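Imov Kitchen Task Pack for simulated arms: review after a long run 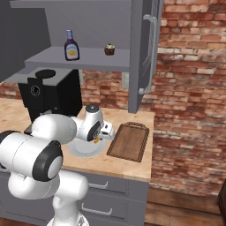

Last updated: August

The Imov pack is a set of simulated kitchen tasks for people who train or test arm controllers. We bought the single-seat license to check a pick-and-place controller before putting it on a real arm. I ran it on one desktop machine with the Vummont physics backend, the one Imov recommends.

Setup was easy. The installer found the backend, the sample tasks loaded the first time, and the documentation matched the menus. The kitchens look good. Brick, wood grain and cabinet handles all render cleanly, and the small props are easy to tell apart at normal zoom. You can swap counters, move appliances and change the lighting from one settings file.

Most of my time went into the plate task. The arm has to pick up a small object, carry it over a plate, lower it and let go. I ran 3426 attempts over several nights. That is where the trouble showed up.

The fault is in the release step. When the gripper is low over the plate and gets the open command, the fingers sometimes don't open. The controller log says the command was sent and the simulator log says it was received. The finger joints stay where they are, and the object stays between them. The arm then carries on with its retreat move and takes the object with it.

The bigger problem is the scoring. The pack checks whether the object is inside a zone above the plate at the moment the open command arrives. It doesn't check again after the arm backs off. So a stuck release is scored as a success. I only noticed when I watched a replay at half speed. After that I wrote a short script to compare the final object position with the plate position, and 1542 of the attempts marked as successes had the object still in the gripper at the end.

If you train on that score, you are teaching the controller that letting go is optional. On a real arm that means a gripper that leaves the plate still closed on whatever it picked up, with people nearby who think the job is finished. I would treat it as a safety matter and would not move a controller trained on the stock score to hardware.

The cause seems to be contact handling. With the default grip force, the fingers press slightly into small objects, and the solver holds them there. Lowering the force helped but did not cure it. Switching to the older Heydari backend made the sticking go away in my tests, but it runs much slower and the lighting options are gone.

I reported it to Imov support. The first reply asked me to reinstall. The second confirmed the problem and gave me a patch for the scoring file, which adds a check after the retreat move. The patch works. Stuck releases now count as failures. The sticking itself is still there as I write this, and the download page does not mention it.

I also tried the same controller in Skonau's kitchen set. It has fewer rooms and plainer graphics, and the props are rough. Its plate task waits for the arm to clear before it scores anything, and I had no false successes.

What I liked: quick install, clear settings file, good-looking scenes, replays that are easy to scrub through.

What I didn't: release fault with small objects, a stock score that hides it, no warning on the download page, slow first answer from support.

Rating: 2 out of 5. I'd raise it if the contact problem gets fixed and the scoring patch ships with the installer. If you already own the pack, ask support for the patch, lower the grip force, and recheck any old results against final object positions before you use them.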